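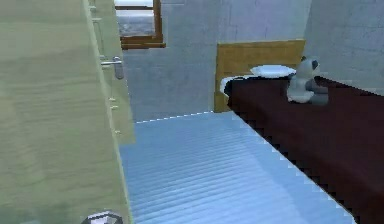

Can a robot make the bed yet? Some notes on doors, drawers and chairs

Wednesday, October 12, 2022

Print this post | E-mail this post

Back in April I wrote that I would give household robots another look before the end of the year. I have spent a few weeks of evenings on it, mostly in simulation, and the short answer is no, with a couple of exceptions.

The test house I used is called Varton. It comes as a free set of rendered rooms with furniture in them, and you load a robot into it and give it chores. The graphics are nothing special. The floor in the bedroom is powder blue and ridged, and the edges of the bedspread are jagged if you look closely. I don't care much about that. I wanted to know what happens between the door and the bed.

The door is the first problem. It has a lever handle, and a lever is easier for a gripper than a round knob, but the robot still has to hold the lever down, pull or push, and move its own base out of the way of the door all at once. People do this with a bag of groceries in one arm. Of the 171 runs I logged at the bedroom door, the ones that failed mostly failed the same way. The lever went down fine and then the robot was standing where the door wanted to go.

Making the bed is harder than the door and I gave up on it fairly early. Cloth is difficult to simulate well. A maroon spread with one corner folded back over a white sheet looks like a ten-second job. The robot has to find the corner, pick up one layer and leave the other, and know when to stop pulling. I ended up with a smaller chore, which was to take the stuffed animal off the bed and put it on the floor. That one I would call solved, at least in Varton. A soft toy is forgiving to grab.

The control software I tried first was Nemik. Its documentation says the grasping part was trained on 3,353 objects. I can't check that, but it did pick up most things I pointed it at. Then I tried Zeleke, which is slower and plans the whole route before moving. Zeleke was better at doors and worse at everything on a table.

Cabinets were the other thing I wanted to see.

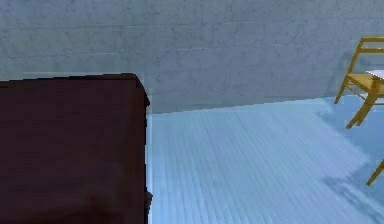 Dark cabinet with its small knob low on the edge, yellow chair by the table.

A small dark knob on dark wood is not easy for a camera to pick out. Both programs were more likely to reach for the bright edge of the panel. I turned the lights down in the settings and it got a little better. The chair was easier to find, and pushing a chair in was one of the few chores where I would trust a machine today, provided you don't mind a bump or two against the table.

A reader asked about the Berkley, the real arm on wheels that was going to sell for under $2,000. I haven't had my hands on one. I would want to see it open a cabinet in a normal kitchen 15 times in a row before I paid anything.

Next I am going to try the door again with a wider base.

Print this post | E-mail this post

Recent posts

Why I went back to a plain vacuum
Folding towels by machine, part 2
Nemik setup notes
What a dishwasher already does well
Reader mail: lawn mowers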